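# Unit 6: Wood Movement and Moisture Content

Course handout, Introduction to Furniture Care and Repair
Revised November 2021

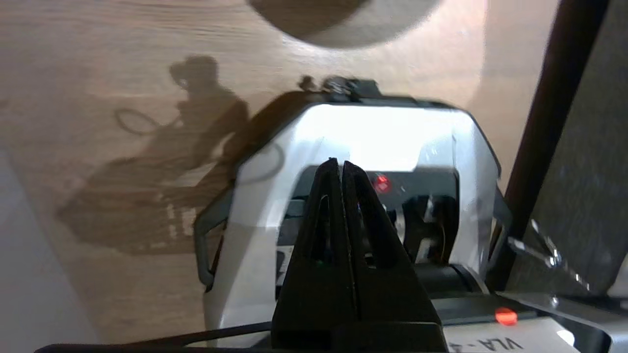

Wood takes in moisture from the air and gives it back until the two are in balance. The amount of water held in a board, stated as a percentage of its oven-dry weight, is called its moisture content. Students should be able to calculate this value before the practical session. The formula is:

**MC (%) = (wet weight − dry weight) ÷ dry weight × 100**

The dry weight is always the divisor. Answers that divide by the wet weight will not receive credit.

## 6.1 Direction of movement

Boards change size very little along their length. Most movement takes place across the grain, and it differs with the way the board was sawn:

- **Flatsawn boards** move the most across their width and are more likely to cup.
- **Quartersawn boards** move less across their width and generally stay flatter.

A wide solid top must therefore be free to expand and contract. Slotted screw holes, wooden buttons and metal figure-eight fasteners all permit this. Gluing a solid top directly to its rails does not, and splits along the grain are the usual result.

## 6.2 Worked example

A sample cut from a board in the Sikstead store weighed 3,186 grams on arrival. After drying in the oven to constant weight it weighed 2,950 grams. The loss is 236 grams, and 236 ÷ 2,950 × 100 gives a moisture content of 8 percent.

Repeat the calculation for the Bergeron sample, which had a dry weight of 1,584 grams. Its wet weight is on the sheet issued in September.

## 6.3 Finishes

Oil, varnish and lacquer slow the exchange of moisture but do not stop it. Where one face of a board is finished and the other is left bare, the two faces respond at different rates and the board may warp. Students are expected to treat the underside of any loose top in the same way as the show face.

## Preparation for Unit 7

Read the section on joint failure in the Rimolis workbook and complete the moisture table on the inside back cover. Meters may be signed out from the tool room for up to seven days. Return them with the pin cap in place.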